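Niltimari Grasp Planner: FAQ

Why does the planner reject my object?
Usually the depth map has holes in it. Shiny surfaces do that, and the planner would sooner sulk than guess.
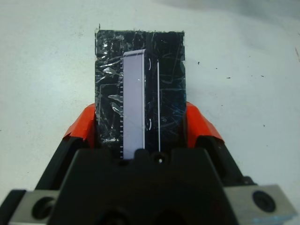
Can I change the grip force during a run?
Yes, through the Wellard panel, in steps from 0 to 100. Start low. Clear tape wrapped around a dark block, all creases and glare, is the sort of thing worth testing before you trust a default – ours included.

Where are the logs?
In the Erkside folder, all 300 of them.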